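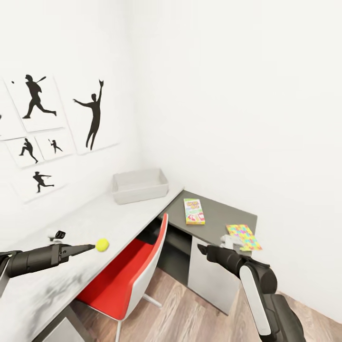

Por Redacción | Deportes base | 24 de mayo de 2019

Llega tarde, con la carpeta bajo el brazo y el lápiz detrás de la oreja. Pide un café con leche en el Nina, el bar que queda enfrente del campo, y antes de sentarse ya está contando el error de la final del año pasado. Bueno, el error. Ella sostiene que fue hit.

"Hit limpio. La bola picó raro delante del campocorto y se le fue por encima del guante. Eso no se le puede cargar a un chaval de quince años."

Es anotadora oficial de la liga comarcal de béisbol. Lleva 13 temporadas haciendo las actas de los partidos del Omolura y de casi todos los que se juegan en ese campo, y nos ha pedido que no pongamos su nombre. Dice que ya la llaman bastante por teléfono los padres. Así que sin nombre.

Empezó por casualidad. Su hermano jugaba de receptor y el anotador de entonces, un señor mayor que se sabía el reglamento de memoria, se quedó sin vista para ver la tercera base. "Me dijo: tú me cuentas lo que pasa allí y yo lo apunto. Al mes apuntaba yo y él me corregía. Me corregía mucho." Todavía guarda aquellas hojas. Con tachones, con manchas de café, una con la mitad borrada por un chaparrón que obligó a suspender en la quinta entrada.

Para quien no lo sepa: en béisbol se anota todo. Cada lanzamiento que acaba en algo, cada asistencia, cada corredor que avanza y por qué. Los jugadores de defensa tienen un número según la posición, y con esos números se escribe la jugada. Un rodado al campocorto que tira a primera es un 6-3. Un ponche, una K. "La gente lo ve y piensa que es taquigrafía. Mi sobrina creía que eran sudokus."

Lo difícil es otra cosa. Decidir. Si el bateador llega a base, alguien tiene que decir si fue mérito suyo o fallo de la defensa, y ese alguien es ella. El reglamento habla de esfuerzo ordinario y ahí empieza la pelea.

"¿Qué es esfuerzo ordinario en un infantil? ¿Y en un veterano de cuarenta y muchos con la rodilla mal? Yo miro la categoría, miro el campo, miro el sol. En Omolura a partir de las siete el jardinero derecho no ve nada. Nada. Si se le cae una bola a esa hora, me lo pienso dos veces."

¿Y se arrepiente alguna vez? Se ríe. Claro que sí. Tiene un plazo para cambiar una decisión y lo ha usado. Una vez cambió un error a hit en el coche, de vuelta de Enden, parada en el arcén con las luces de emergencia. Le quitó un error a un segunda base que ni se había enterado de que lo tenía. "Pero yo sí lo sabía. No llegaba a casa tranquila."

Lo de los padres es tema aparte. Pregunta obligada y se le nota que la esperaba. Remueve el café, ya sin azúcar que remover.

"Los hay encantadores, la mayoría. Luego está el que baja a la mesa en la tercera entrada con el móvil y el vídeo. Y yo le digo: muy bonito el vídeo, suba usted a la grada, por favor. Un año me vino uno con las estadisticas de su hijo en una hoja de cálculo. Le salían 30 puntos más de promedio que a mí. Había contado las bases por bolas como turnos con hit, así cualquiera."

Que el promedio pese tanto le parece un problema, sobre todo en los pequeños. Dice que un niño que batea 341 se cree una estrella y el de al lado, que batea 170, quiere dejarlo, y que en una temporada de tan pocos partidos la diferencia entre los dos es cuestión de unas cuantas bolas que cayeron donde cayeron. Este año propuso que en infantiles no se publicaran los promedios individuales. No salió. Piensa volver a pedirlo en julio, cuando se reúnan los clubes.

"Yo haría el acta igual, eh. Completa. Lo que no hace falta es colgarla en la puerta del vestuario."

Le preguntamos por la aplicación. Desde la temporada pasada la liga usa Plodgate, un programa para tableta con el que se supone que el papel iba a desaparecer. Ella lo usa, porque hay que usarlo, y no habla mal de él. Los totales salen solos, antes se quedaba hasta las once de la noche cuadrando sumas en la mesa de la cocina. Pero sigue llevando la hoja. Primero papel, después tableta.

"Con el papel veo el partido. Miro la hoja y me acuerdo de la jugada, de quién se tiró de cabeza, de si hacía viento. En la pantalla veo casillas. Y además que la tableta se me apagó en un partido contra el Enden, séptima entrada, bases llenas. Menos mal de la libreta."

Lápiz siempre, del dos. Nunca bolígrafo. Goma de las blandas. Lleva también un sacapuntas metálico que fue de aquel primer anotador, y una pinza de la ropa para que no se le vuele la página. Lo saca todo encima de la mesa del bar mientras habla y hay que apartar las tazas.

Relevo, poco. Ha dado dos cursillos y se apuntó gente, sobre todo chicas del equipo de sófbol que querían entender las hojas. Se quedó una. "Es buenísima. Más rápida que yo. Lo que pasa es que también juega, claro, y el fin de semana que juega no anota." Cree que asusta la responsabilidad más que la técnica. Los símbolos se aprenden en una tarde, lo otro no. Quedarse sentado tres horas sin animar a nadie tampoco es para todo el mundo.

Porque eso es norma suya: no aplaude. Ni cuando jugaba el hermano. Una única vez se levantó de la silla, un jonrón dentro del campo de un chico que corría fatal y al que se le cayó el casco entre segunda y tercera. Se levantó, volvió a sentarse y apuntó.

Del partido perfecto también habla, aunque nunca ha anotado ninguno. Sin hits sí, uno, en cadetes. A partir de la quinta dejó de hablar con el árbitro, por supersticion, y cuando alguien se acercó a preguntar cuántos hits llevaban los visitantes le señaló el marcador con el lápiz y ya. En la última entrada hubo una bola floja por la línea de tercera. El defensa la cogió tarde y tiró mal. ¿Hit o error?

"Error. Y lo volvería a poner. La tuvo en el guante, se precipitó. Me preguntaron si lo había hecho por el lanzador. No. Si llega a ser hit le rompo el partido al crío y me voy a casa disgustada, pero lo apunto."

Aquella hoja se la pidió el lanzador. No se la dio, el original va al archivo, pero le hizo una copia a mano, entera, con los mismos tachones. Tardó dos noches.

¿Y cobra? Una dieta. Da para la gasolina y el bocadillo, y en los desplazamientos largos ni eso. Trabaja por las mañanas en una gestoría y dice que allí los números se dejan mandar mejor. Ha pensado en dejarlo, varias veces, casi siempre en invierno, cuando no hay partidos. Luego llega el primer entrenamiento y vuelve a comprar lápices.

Mira la hora. Hay doble cartel y el primero empieza en nada, todavía tiene que pedir las alineaciones y los entrenadores nunca las traen listas. Uno las escribe en servilletas. Otro le cambia el orden de bateo tres veces y después jura que no.

Paga ella, no hay manera de impedirlo. Recoge el sacapuntas, la pinza, la goma. Desde la puerta vuelve a lo de la final, que no se le ha ido en toda la conversación.

"Ponga que fue hit. Lo del bote malo también, póngalo."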